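Sorting table back at Tusbridge hall in September

The odds-and-ends table is back at Tusbridge hall – gray top, pale curtain behind, baskets out. Doors 10am. 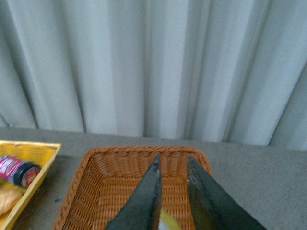
COMMUNITY NEWS

Small stuff only this time, says Jacqueline Hervieu. Jars, cans, toys, tape. Last year 518 items came in and 34 never found a home, so please check your bags first. No glass over a pint. No clothes.

Yellow basket is for mixed bits waiting to be sorted. Toy food and animals go to the Amow playgroup after, rest to Osian Edwards at the door. Space for 100 bags, then thats it.

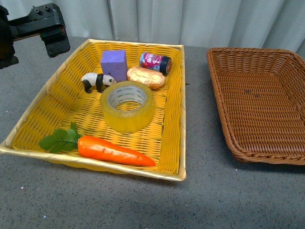 Panda, carrot and a roll of tape in the yellow basket, brown one still empty.

Tea from 11. Bring a cup.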